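**Homico** is a method (and the small software kit that goes with it) for showing a robot a task by remote control. Developed at Fokell, a workshop in Iltville. Best known for its flower sorting and arranging tasks, done with artificial flowers.

## Overview

An operator moves a pair of hand-held leader arms, the robot arms follow. Joint positions and camera views get saved together as one demonstration. A policy is then trained on a batch of them. Kit supports 2 arms by default, single arm is possible but poorly documented.
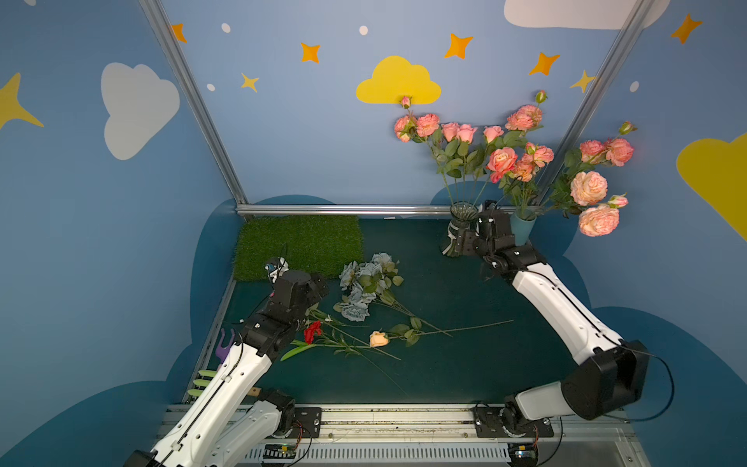

Older setups used hand guiding instead, where a person takes hold of the arm and pushes it through the motion. Cheap, no leader arms needed. Drawback – the person's hands and sleeves end up in the camera views. Homico dropped hand guiding in version 3, though some users still keep it for teaching single poses.

## Flower task

Stems are picked off a table and put in vases. Considered hard for its size: thin parts, leaves that hide the grasp point, flowers that tangle.
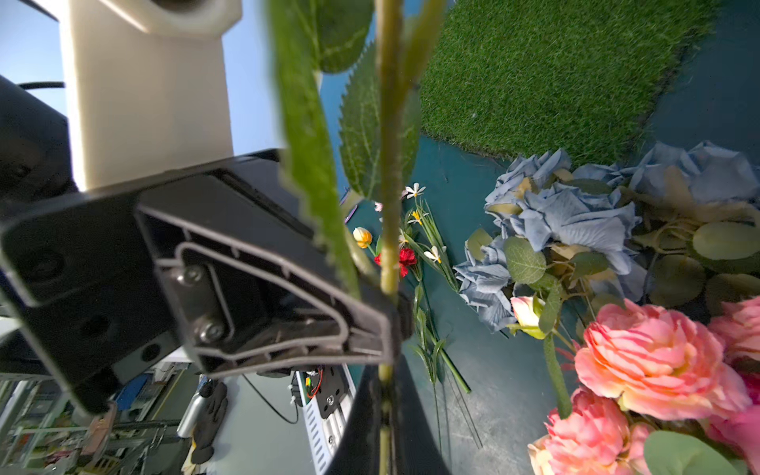
Wrist cameras are the main source of detail for grasping. They move with the gripper, so the stem stays near the same spot in view while everything behind it shifts. A leaf on the held stem can come very close to the lens and go blurry, as the long serrated ones do, and the table flowers are then seen only past it. Operators are told to turn the wrist before the final aproach if leaves block too much. The Ní Mhurchú rule, named after an early user, says to discard any demonstration where the stem is hidden for more than 4 seconds. Not universally followed.

## Known problems

- Slip – smooth plastic stems rotate in the fingers
- Double picks, esp. with bundled stems
- Lag between leader and follower, worse on long sessions
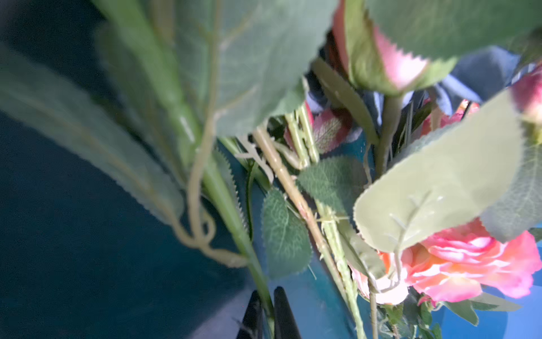

*This page was last changed in July 2020.*

## See also

- Hand guiding
- Leader–follower control
- Imitation learning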